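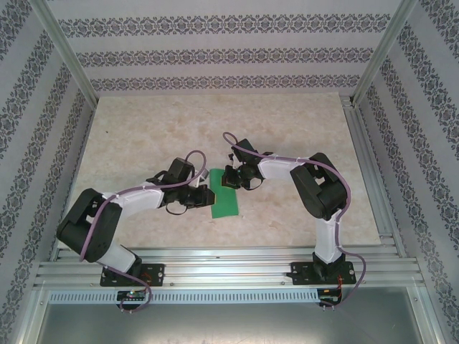
Wallpaper paste goes lumpy if you rush it, so I sprinkle the powder in slowly and whisk like mad, then leave it for four minutes (kettle on!). Brush it out from the middle to the edges, fold the strip on itself and let it rest before you hang it. I do two strips at a time, no more, or the first one dries out on me. 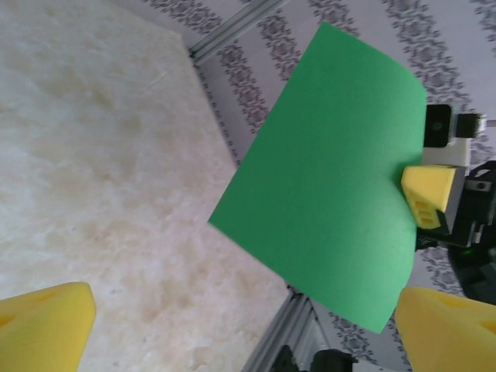 Ourania Deligiannis commented that she pastes the wall as well around the corners, and her seams haven't lifted since January.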